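Trimer Nitach Wireless Controller Review

Platforms: PC, Android, Switch
Connection: 2.4 GHz dongle, Bluetooth, USB-C
Firmware tested: the version offered by the updater in November

The Nitach is Trimer's second wireless controller and the first from the company to use magnetic sensors in both the sticks and the triggers. It sits in the middle of the company's range, under a larger model with a charging dock. I used it as my main pad for 84 hours across a racing game, two platformers, a fighting game and a long co-op campaign in Öztürkmen, the tactical shooter that has taken over most of my evenings this fall. All testing was done on a retail unit. The PC was the main platform. I spent less time with it on the Switch and only a few short sessions on a phone.

Shape and weight

The body follows the offset stick layout. The grips are longer than on the first Trimer pad and flare outward slightly at the ends, so the little finger has something to rest on. People with small hands may find the reach to the inner face buttons long. I have medium hands and had no trouble after the first evening.

The shell is matte on the front and lightly textured on the back. The texture is molded in and does not pick up dirt the way rubber coatings do. The seam between the two halves can be felt along the grips if you look for it. Under a firm twist the shell creaks a little near the left trigger. It did not creak in normal play.

Sticks

The sticks are the best part of the controller. Out of the box the center deadzone is set to a small value in firmware, and it can be turned off in the software. With it off, my left stick settled at zero after every release. The right stick showed a very small offset to the left, too small to move a camera in any game I tried, and one pass of the calibration routine removed it.

Tension is medium and cannot be adjusted. Anyone coming from a worn first-party pad will find it stiff for a day or two. The stick caps are concave with a raised rim, and the rim is sharper than it should be. After a three-hour session I had a mark on my left thumb. The caps are removable, but Trimer does not sell replacements.

Outer range is set a little short of the physical edge, so full deflection registers just before the stick touches the ring. Racing players may want to widen it. Diagonals were even in all four directions with the circular mode on. The square mode overshoots at the corners and I would leave it alone unless an older game needs it.

Buttons and directional pad

The face buttons are membrane, with short travel and a soft landing. They are quiet. The bumpers use small mechanical switches and are loud by comparison, with a sharp click that my headset microphone picked up. The left bumper on my unit also has a dead area near its inner end, where a press bends the plastic without closing the switch.

The directional pad is a plain cross on a single pivot. Quarter circles came out cleanly in the fighting game. Rapid double taps to the side produced a stray up input from time to time, mostly when my thumb had drifted above the center. It is good enough for platformers, and competitive fighting game players will probably want something else.

Triggers have a two-position stop on the back of the shell. In the long position the full analog range is available. In the short position the trigger moves a few millimeters and reports full pull at the bottom. The change is handled by a sensor on the switch, so there is nothing to set in software. The switches are recessed and need a fingernail.

Two rear buttons sit where the ring fingers rest. They can be mapped to any input on the pad, on the pad itself, by holding the function key. They cannot be mapped to keyboard keys on Android. I pressed the right one by accident often enough in the first week that I cleared its mapping.

Latency and connection

I do not have lab equipment. I compared the three connection modes using a polling tool and a slow motion recording of an in-game jump, repeated 200 times per mode. Wired and dongle were close enough that I would not be able to tell them apart in play. Bluetooth was slower and much less even, with occasional long gaps that showed up as late jumps. For turn-based games it is fine.

The dongle held its connection across my living room with a sofa and a coffee table in the way. Plugged into the back of the PC, under a desk and behind a metal case, it dropped inputs. The short extension cable that comes with the pad fixed this completely, and I suggest using it from the start.

Switching between modes uses a slider on the back with three positions. The pad remembers one paired device per mode. Waking it takes a press of the home button and then a wait that is long enough to be noticed on the Switch, where the console was always ready first.

Battery

Trimer gives no battery figure for mixed use, only for Bluetooth with vibration off. On the dongle, with vibration at medium and the lights off, I charged it every third or fourth evening. With the lights on I charged it every other evening. The warning comes late. The indicator goes orange and the pad shuts down not long afterward, and on PC the software does not show a percentage unless its window is open.

Packaging and contents

The pad ships in plain cardboard with no outer sleeve. 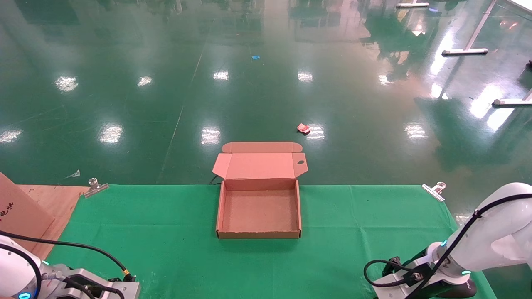 You get the controller, the dongle, a braided USB-C cable, the extension mentioned earlier and a folded quick start sheet in 6 languages. The full manual is a download. The sheet covers pairing and rear button mapping but leaves out calibration, so new owners will end up on the support page sooner or later. There is no case. The dongle has no storage slot in the controller body, and it is small enough to lose in a bag.

Software

Configuration is done through Skuso, a free program for Windows. There is no Mac or Linux version. The phone version handles firmware updates and light settings only.

Skuso is slow to start and asks for an account, though the request can be skipped with a small link at the bottom of the window. Once it is running, it is clear enough. Stick curves are drawn on a graph with draggable points, and the live input is plotted over the curve while you edit. Deadzone, outer range and trigger range each have a slider and a number field. Vibration can be set separately for each motor.

Profiles are stored on the controller, up to four of them, and move with it between platforms. Changing profile is done with the function key and a face button, confirmed by a color flash. The program can also switch profiles when it detects a certain game. This worked for three of the five games I set up. With Öztürkmen it switched when the launcher opened and then switched back when the game itself took over the screen, so I went back to doing it by hand.

The firmware update went through on the second try. On the first, the progress bar stopped near the end and the pad stayed dark until I held the reset pin. No settings were lost, but I would export profiles before updating. The release notes list a fix for the gyro on Switch, and I can confirm that the slow drift I saw on the older firmware is gone.

Gyro on PC is only exposed in Switch mode, and in that mode the triggers become digital. This is a limit of the mode and many pads share it. If you want motion aiming and analog triggers at the same time on PC, the Nitach cannot do it.

Price

At $49 the Nitach costs less than most first-party pads and a little more than the cheapest models with magnetic sticks. The extra money goes into the trigger stops, the on-board profiles and a better dongle. If you play only over Bluetooth, the cheaper pads will give you much the same result.

Good
Accurate sticks with a deadzone that can be turned off
Stable dongle connection with the extension cable
Trigger stops that need no setup
Profiles saved on the controller

Bad
Sharp rim on the stick caps, with no spares sold
Left bumper has a dead area
Late battery warning
Skuso is Windows only and slow to open

Verdict

Recommended for PC players who use a dongle and do not need gyro. Switch owners should update the firmware before judging the motion controls. I will keep using mine for racing and co-op, with the right rear button left unmapped, and will update the battery section if a later firmware changes the warning level.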